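5.2 The slipping-track fault in the bottle sorting sessions

Most of what we learned about the hand-held grippers came from one fault, and we think it deserves a section of its own. It cost us a good part of May and it taught us more than the sessions that went well. We had collected 268 demonstrations of the bottle task at the Dimstead site when the first policy was trained. On the arm it did something very odd. It moved smoothly to a bottle, lined up its jaws at a sensible height, and closed them on thin air, a short way in front of the pump. Then it carried this handful of nothing over to the tray and let go with great care.

Our first guess was the gripper width signal, as the Lestex width sensor had given trouble in Section 4. We swapped the sensor on both sides and replayed the recordings, and the width traces were clean. The second guess was the offset between the wrist and the jaw tips, which had been measured by hand. Jarosław Sikora measured it again with a dial gauge and found an error of less than a millimetre, far too small to explain what we were seeing.

The clue came from plotting the left and right gripper paths on top of each other. At the start of a session the two agreed well whenever the operator touched the jaws together, a check we had added almost as an afterthought. Later in the same session they drifted apart, and the drift came in jumps. In the worst recording the two tips were 17 mm apart in the data at the moment when they were touching in real life. A slow drift would have pointed to heat or to the clock. Jumps meant that the tracker was losing its place and picking it up again somewhere slightly wrong.

The task itself is simple. The operator holds one gripper in each hand and moves pump bottles from the table top into a shallow wire-mesh tray. Figure 4 shows the set-up with the tray still empty.

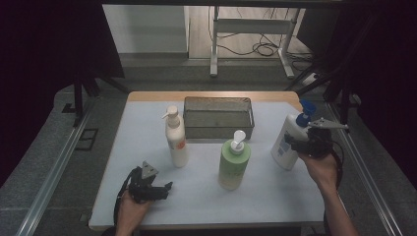 Figure 4. Bottle task at Dimstead, with a gripper in each hand, three pump bottles and the mesh tray.

We went through the recordings looking for whatever the jumps had in common, and this was the enjoyable part of the work. They did not depend on the operator, on the time of day or on which bottle was being moved. They did depend on what the wrist camera was looking at. Nearly every jump fell within a second of the mesh filling most of the view. A wire grid is a repeating pattern, and one square of it looks very much like the next. When the gripper moved fast over the tray, the Fluvari tracking software could match a corner of the grid to its neighbour, decide that the hand had shifted by one square, and carry on quite happily from there. The pitch of the mesh is 10 mm, and the smaller jumps were close to that value or to a whole multiple of it. Seeing that plot for the first time was a real delight, even with a month of data in doubt!

The harm was made worse by our own pipeline. The Akande filter, which we use to smooth the paths, was set to treat any sudden step as noise and to spread it over the samples on either side. A jump that would have stood out to anyone looking at the raw path was turned into a gentle and believable curve. The policy learned from these curves in good faith. We now run the step check before the filter and keep the raw path next to the smoothed one – a small change, and we wish we had made it at the start.

There was a safety side to this as well. An arm that believes a bottle is further away than it is will close early and miss, and the cost is a wasted attempt. With the error the other way it will push. In 13 test runs the arm pressed its jaws into the side of a bottle before closing, and in one of these the bottle went over and slid towards the person holding the stop button. The force limit tripped as it should and there was no injury, but we had set that limit for slow contact with the table, and it was too high for an upright bottle near an edge. It has been lowered for all tasks of this kind.

Three repairs were tried. Slower hand movement over the tray removed most of the jumps, but operators found it tiring and forgot after a few minutes. Masking the tray out of the tracker's view worked well until the tray was moved. The repair we kept was to line the bottom of the tray with a printed sheet of irregular shapes, which gives the tracker something it can tell apart from one place to the next. We also ask for a jaw touch at the start and end of every demonstration, and throw out any recording where the two touches disagree by more than 3 mm.

With the lined tray we have so far seen no jumps of a full grid square. Smaller steps do still turn up, mostly when both grippers come close together and each blocks part of the other's view. We return to these in Section 6.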